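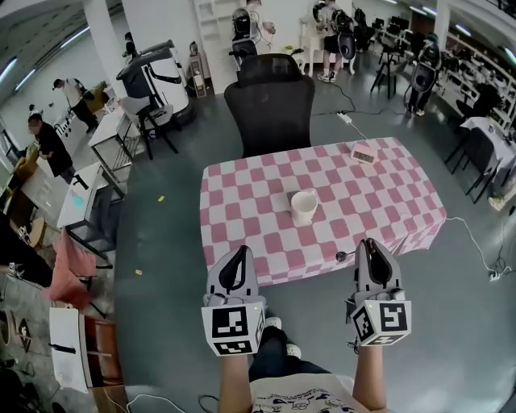
Magazine > Food & Home > Slow Weekends

I bought my first bag of loose tea because I was hiding from the rain. The shop was in Olmedo, up a flight of stairs I'd walked past for years, and the woman behind the counter (Trinidad Salcedo, who I now pester on a weekly basis) asked me what I usually drank. I said "the regular kind." She didn't laugh, bless her. She gave me a sniff of five different tins and I went home with a black tea from Grunusmont that smelled like raisins and a wet garden.

That was April, and I have become a bit of a bore about it ever since!

Let me say right away that I still like tea bags. I grew up on them. My mother left the bag in until the whole thing went the color of a saddle, and I'd drink that tomorrow if she handed it to me. But loose tea got me to slow down and pay attention, and I hadn't done that with anything I put in my mouth for a long time.

Most of what I know I learned by messing it up. I used boiling water on a green tea from Numbridge and it tasted like spinach left in a hot car. I let a white tea sit for 9 minutes while I argued with my sister on the phone. I bought a fancy glass pot with a spout that dribbled down its own chin every single time, and I kept on using it for two months out of pure stubbornness.

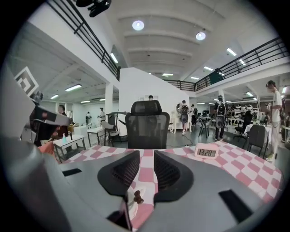

How much tea should you put in one mug?

Start with a level teaspoon for black tea and a heaping one for big, fluffy leaves like white tea or some oolongs, then go up or down until you like it.

I took a Saturday class over in Metlow with Manju Rajput, and it changed how I make a cup more than any gadget did. She had us brew the same oolong over and over, pouring off each round after a short steep. The first cup was thin and flowery. The third was the one everybody went quiet over, all toast and honey. I'd been throwing those leaves out after one go! I wanted to drive home and apologize to my compost.

She's also very firm about storage. Keep it dark, keep it sealed, keep it well away from the spices. I had a whole tin of jasmine sitting next to the cumin at the time and I said nothing. 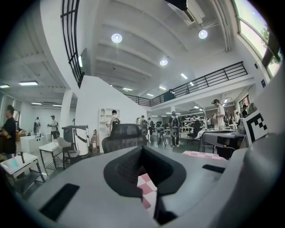
Pink and white checks, with a black mesh chair beyond.

As for money, it can get silly. I've seen a little cake of aged tea with a $400 sticker on it, and I stood there holding it like somebody's baby. My everyday stuff costs a lot less than my old coffee habit, and a 200-gram bag keeps me going for ages if my neighbors don't find out I've opened it.

These days I fill the kettle before I look at my phone, and I drink the first cup standing up by the back door. The second one I take to my desk, where it usually goes cold. I'm working on that. Trinidad says cold oolong is perfectly good and I should quit fussing, and she's putting a new one aside for me to try next week.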